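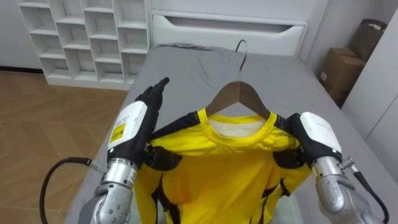

*Yellow jersey on the wooden hanger, over the bed*

**Ticket 839: jersey slides off hanger**
Opened by: Saranya Shetty
Status: solved (yay!)

**Problem**
My Futness jersey won't stay up in the closet. I love this shirt, the yellow is so bright you can find it in the dark, but every morning it's on the floor with one sleeve still hooked over the rail. My cotton tees on the same kind of hanger are fine.

**Tried so far**

- Buttoned a cardigan over it. Held overnight, looked ridiculous.
- Rubber bands on the ends of the hanger. Better, but one snapped and they left a dent in the shoulder.
- Velvet hanger from the Dallo multipack. Grips great! Too narrow though, so the shoulders droop.

**Reply from Lurnier closet help, 3:00 pm**
Hi Saranya! Slick sports fabric on smooth wood is a classic. Lay the shirt flat on the bed, slide the hanger up from the hem so you don't stretch the ribbed collar, then pull each shoulder seam out to the tip. Add a thin strip of felt along the top of each arm if it still slips.

**Update**
Did the felt (cut from an old D'Souza shoe bag) and went in from the hem. Gave the rail a good shake 30 times and it stayed put!! Doing the rest of my running tops tonight. Does the felt need glue, or is double-sided tape OK long term?

**Lurnier**
Tape is fine. Replace it when the corners lift.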